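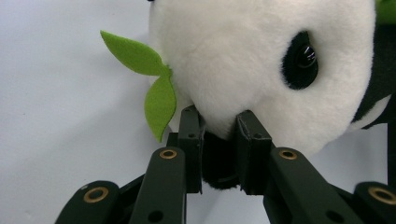
**Ticket 568: customers getting the same order confirmation over and over**
Opened October 9, 2025 by Orathai Sriwong
Status: fixed, leaving it open until Tamara signs off

**9:10** Okay, so Harriet Baptiste at the Volasthorpe shop called first thing. One of her regulars bought a single stuffed panda and has had 29 confirmation emails for it. Twenty-nine! She paid once (I checked the payment page, one charge), so at least it's only the mail going haywire.

**9:25** Looked in the Juvbridge outbox. The queue is sitting at 2,000, and that's the cap, so new mail is probably getting bounced too. I've paused sending. Harriet knows, and she's telling people by phone if they ask.

**9:50** First guess was the new template Shoshana put in back in September. Rolled it back on the test shop, placed an order, got six copies before I killed it. Put the template back. Sorry, Shoshana!

**10:15** Tried the usual stuff:

- restarted the mail worker: no change
- cleared the template cache: no change
- swapped to the backup mail login: no change, and now I have six more emails in *that* inbox

**10:40** Yutong Qian had a look at the log with me and spotted this, over and over:

```
send ok
mark_sent failed: order note too long
retry in 60s
```

So the email goes out fine, then Juvbridge tries to write "sent" on the order and chokes, so it figures the whole thing failed and sends again. Every minute. Ugh.

**11:05** Why too long? The gift message gets copied into the order note, and the panda customer wrote her niece a really sweet, really long one. The Strickland shop has two stuck orders just like it.

**11:30** Yutong bumped the note field up on the test shop. One order, long gift message, one email. Did it again with an even longer message (I pasted in the returns policy) and still just one.

**11:55** Same change made on the live shops. Deleted the repeats from the queue by order number, kept one of each, turned sending back on. Watched it until the queue hit zero.

**1:20** Harriet says no new copies since lunch. I wrote to the panda customer and refunded her shipping.

**Still to do**

- Tamara Nechyporuk to okay the field change
- put a limit on retries, please, I don't care what number
- ask Goter if their import cuts off long notes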